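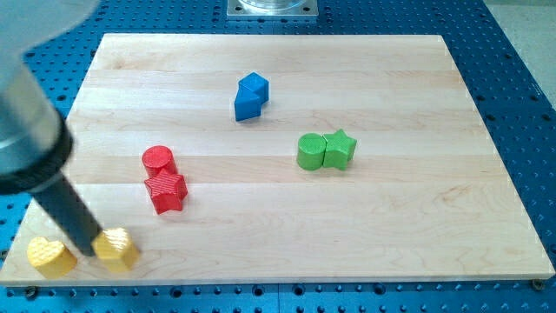

Coloured blocks in pairs on a wooden board.

Reporting on Celebrities: Notes for Session 8
Tutor: Elba Ocampo

Last week we looked at the red carpet interview. Today's subject is the unnamed source, the "friend of the couple" who turns up in most entertainment stories.

1. Who is speaking
Ask how the source knows. A guest who sat at the table is a witness. A cousin of a guest is passing on gossip. Publicists often speak as "a source close to" their own client, and you should note this in your file even if you agree not to print it.

2. Wording
"Said" is enough. Avoid "revealed" and "confessed" unless something was kept back before. If the source only saw two people arrive together, write that they arrived together. Leave "dating" out of it.

3. Practice text
Read the 900-word piece on the singer Mohsin Durrani and his party at the Amini in Prallstead (handout dated 7 Jun 2022). It has 14 quotations. Mark each one N (named), U (unnamed) or P (taken from a post). Then cut the piece to 60 words, keeping one quotation.

4. Right of reply
Contact the star's office before publication and give a time to answer by. Record when you called. "Did not respond" and "declined to comment" mean different things.

For next time: read the chapter on family statements after a death. Bring your marked copy. The essay on fan magazines is still due in October.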